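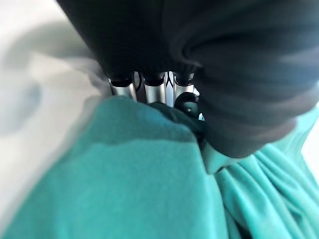
Baumwolltuch Curno (Skuritz), Farbe Grün, Test
Von Fredy Montoya, Do., 30. Mai
Kategorie: Textilien, Werkstatt und Haushalt

Das Curno wird von Skuritz als Mehrzwecktuch geführt: Abdecktuch, Unterlage, Tischdecke. Geliefert wird es einzeln, gefaltet, mit Papierbanderole. Getestet wurde die grüne Ausführung in der größten Abmessung, gekauft im April zum regulären Preis.

Daten
Material laut Etikett: 100 % Baumwolle
Gewicht, trocken, vor der ersten Wäsche: 1.107 g
Pflege: 60 °C, Trockner niedrige Stufe
Kanten: doppelt umgeschlagen, einfache Steppnaht

Verarbeitung
Die Nähte verlaufen gerade, die Stichlänge ist gleichmäßig. An einer Ecke stand ein Fadenende über, das sich ohne Folgen abschneiden ließ. Das Etikett ist in die Längskante eingenäht und trägt auf. Wer das Tuch als glatte Unterlage verwendet, sollte es heraustrennen. Die Naht bleibt dabei geschlossen, sofern man nur die äußeren Stiche löst.

Waschen
Beim ersten Waschgang färbte das Tuch deutlich ab, beim zweiten kaum noch. Ein mitgewaschener weißer Lappen hatte danach einen Grünstich. Der Einlauf betrug in der Länge 2 %, in der Breite lag er unter der Messgenauigkeit. Geschleudert wurde mit 600 Umdrehungen. Bei höherer Drehzahl setzen sich Knitterfalten fest, die nur mit Dampf wieder verschwinden.

Gebrauch
Auf lackiertem Holz rutscht das Tuch, auf unbehandeltem liegt es ausreichend fest. Kleinteile rollen auf dem Gewebe nicht so leicht weg wie auf blanker Fläche. Blanke Metallteile sind auf dem Grün gut zu erkennen, dunkle Kunststoffteile etwas schlechter. Helle Fussel sieht man sofort. Wasser zieht nach der zweiten Wäsche zügig ein, vorher perlt es teilweise ab, vermutlich wegen der Appretur. Für Öl ist das Tuch nicht geeignet, die Flecken blieben auch nach Vorbehandlung mit Gallseife.

Falten lässt es sich gut, der Stoff hält den Bruch. Das ist beim Verstauen angenehm und beim Auflegen lästig, weil die Linien lange sichtbar bleiben.

Vergleich
Das Villanueva von Flenudance ist dichter gewebt und liegt ruhiger, trocknet aber langsamer und kostet mehr. Als reine Unterlage würde ich es vorziehen. Als Abdecktuch genügt das Curno.

Bewertung
Verarbeitung: gut
Farbechtheit: ausreichend
Maßhaltigkeit: gut
Preis: angemessen

Nachtrag: Maritza Guzmán fragt, ob die graue Ausführung ebenfalls abfärbt. Die lag mir nicht vor.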